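Merkach Wrist Gripper: Set-up and Recovery Guide
March
By the Romitz bench notes author
8 min read

Section 2. When the gripper won't close (fault 355)

I've hit this one more than any other fault on the Merkach, so I gave it its own section. You send a close command, the fingers stay right where they are, and the panel throws a 355. Sometimes the arm carries on with its program anyway and goes off to deliver nothing at all! Annoying, but fixable.

CAUTION: Press the stop button before your hands go anywhere near the fingers. A 355 does not cut power to the gripper, and a close command that's stuck in the queue can still go through. I got a pinched thumb out of that.

First, run the whole thing in the simulator. I use the tiled-floor room that comes with the Lūse scene pack and look through the wrist view.
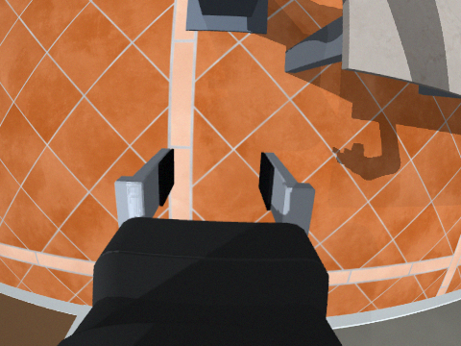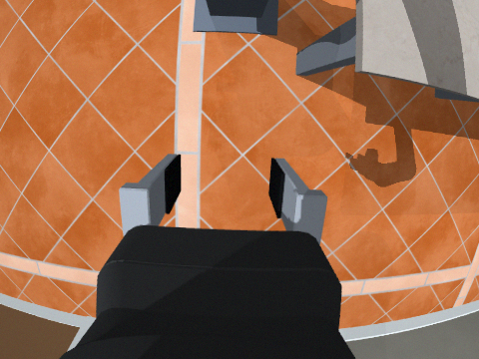 Fault 355 means the controller asked for a close and didn't see the finger position change within 20 milliseconds. It doesn't know why, so you have to find out. Start with the fingers apart and clear floor in the gap, same as in both of these wrist views, with the two black pads facing each other and nothing between them. If you start with a part already in the grip, the controller can mistake a full hand for a jam and you'll chase the wrong problem all afternoon (ask me how I know).

1. Stop the program and clear the queue. Clearing the fault on its own leaves the queue alone, so do both.

2. Open the gripper page and set the fingers to full open.

3. Send one close command from the simulator. If the fingers move there, your program is probably fine and the trouble is on the real arm. If they don't, go to step 6.

4. Power down the real arm and check the wrist connector. Mine had a bent pin - it looked seated and wasn't.

5. Wipe the finger rails with a dry cloth. No oil, please. It picks up grit and you'll be back here in a week.

6. Check the grip timeout. The Clovmont update resets it without telling you. Put it back to 1,000 milliseconds.

7. Power up, stand clear, release the stop, and send a single close at low speed.

NOTE: The grip timeout and the 20 millisecond check are separate settings. Leave the second one alone.

If the 355 comes back after step 7, don't keep clearing it. I did that with a loose connector and ended up replacing the cable too. Save the fault log, leave the arm powered down, and move on to Section 3 for the cable test.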